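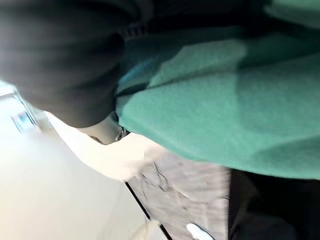 2 min read

Peltville Community Help: Household Textiles

Removing lint and creases from a green fleece-type throw

Posted by Mireille Nimri, March 2026

I am responsible for the linens in a shared residence in Peltville. One of our throws, a soft teal-green fabric with a slightly fuzzy surface, comes out of the closet with long diagonal creases. The care label has worn away, so I do not know the fiber. I would like to know whether it may be ironed, and how it should be folded for storage. It was bought in February under the name Kaimal, and I have found no instructions for it.

Reply from Clesik

Please do not apply an iron directly. Where the fiber is unknown, the fabric should be treated as polyester, which can flatten or melt under heat. Shake the throw out, lay it over a clean sheet on a table and smooth it by hand from the center toward the edges. If creases remain, hold a steamer well away from the surface and move it steadily. Allow the throw to air before it is put away.

For storage, rolling is preferred to folding. If shelf space requires a fold, change the position of the fold each time. Lint should be removed with a soft garment brush, worked in one direction only.

Reply from Drikel

We have over 100 throws in our building and do not steam any of them. Tumble on low with a damp washcloth. Creases on the green ones are more noticeable because the light catches them.

Reply from Mireille Nimri

Thank you both. I will test the steamer on a corner first.

174 members found this page helpful.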